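Workton Community Kitchen: how we're going, August

Hi Percy, a quick catch-up before Monday's call.
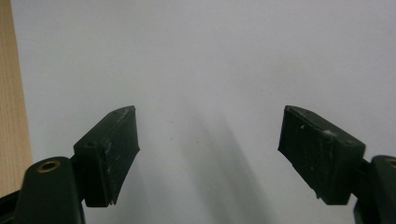 The big job this month was clearing surfaces. We'd let the benches turn into a parking spot for everything that didn't have a home, and I'm thrilled to say they've been cleared, wiped down and (so far!) kept that way. Anything we use every day went onto the low shelves, and the big serving gear is up high over at the Vullerach end.

Money next. We've spent $2,000 of the grant, mostly on shelving, plus $278 on storage tubs, which was a bit more than I'd told you. Sorry about that, the smaller ones had sold out. The Dadance shelves went up without any drama, though one bracket came bent and I'm still waiting on the replacement.

Meals are up too, roughly 60 a week, and the Tuesday crew reckon packing up goes a lot quicker now that they aren't shuffling things from one bench to another to find a bit of room.

Still to do: labels on the tubs, a proper spot for the tea towels, and the cupboard under the sink, which I keep putting off. I'd also like to talk about moving what's left of the paint money over to a second trolley, if you're happy with that. Receipts are coming in a separate email.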